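Sorting the snack table

Posted Aug 24, 2024
Filed under: Household, Storage

The low table in the side room had become the default landing place for anything small, wrapped and edible. Ottilie Zaugg asked me in March what my system was for it. I did not have one. I have one now, and since two people have asked for the details I am writing them down.

Starting condition

The table has a printed cover in pink, lilac and pale blue. It is a poor background for sorting. A small packet with a pastel wrapper disappears on it at arm's length, and glossy film picks up the color underneath. I considered a plain cloth and decided against it, as the cover is wiped down easily and the plain one is not.

Storage before the change was a single deep bin, a Fovel, bought for craft supplies. Deep bins work badly for individually wrapped snacks. The flat packets slide to the bottom and stay there, jelly cups end up under everything, and the cookies take the load. When I emptied the bin in March I threw out 400 grams of broken or expired items. I weighed them on the kitchen scale.

Container

I replaced the bin with a shallow tray. The requirements were a low rim, a pale interior and a footprint that leaves at least half the table free. The Skatow drawer insert I tried first had dividers, which sounded useful and were not. Snack packets come in too many shapes for fixed compartments, and the long ones bridged across the top. The tray I settled on is open, with no internal structure.

Procedure

Everything goes in one pile on the left side of the table. The tray goes to the right of center. Items are moved singly, label or barcode up, and laid flat. Anything that has to be stacked on a second layer stays out of the tray and goes to the kitchen cupboard.

The boxed things and the toys stay along the far edge, on and around the long white carton. They are not part of the sort. The Children's Day sign also stays where it is.
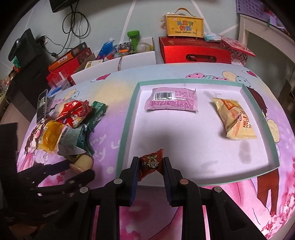
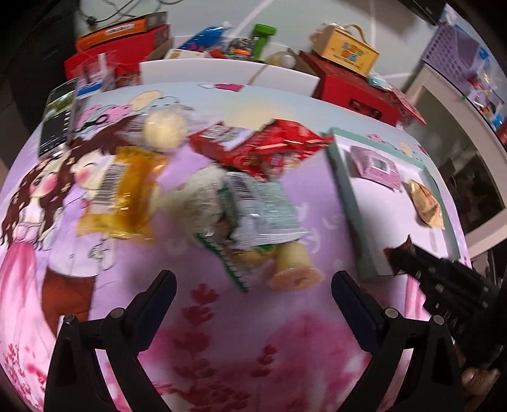
Order of handling

Candy first. The pieces are small, they fill gaps badly if left until last, and they are the items most likely to leave the table. Flat packets second, with the crimped ends pointing the same way if the shape allows it. Jelly cups and anything round go last, against the rim, where they cannot roll.

Large crumpled bags are a separate problem. A half-inflated bag takes the area of four flat packets. I press these gently from one end before placing them. If the bag will not flatten, it goes in the cupboard. Brigitta Reisinger suggested clipping them to a rail with Eberhard clips. I tested this for a week. The clips held, but the bags hung in front of the outlet and I took them down.

Dates

I check the date as each item is picked up and do not do a second pass. Some imported packets print production date only, with the shelf life given elsewhere in months, so the arithmetic has to be done once. I write the result on the wrapper with a fine marker. On glossy film the ink needs a minute before it can be touched.

Results

The full sort takes me under half an hour. I repeat it when the pile reaches the middle of the table, which so far has meant every 3 weeks. Waste is down to the occasional cracked cookie.

Open items: the tray interior marks easily, and dish soap does not remove all of it. I will try baking soda next. I am also looking for a second tray of the same height for the cupboard shelf. If anyone knows whether the Fateck one has a flat base, leave a comment.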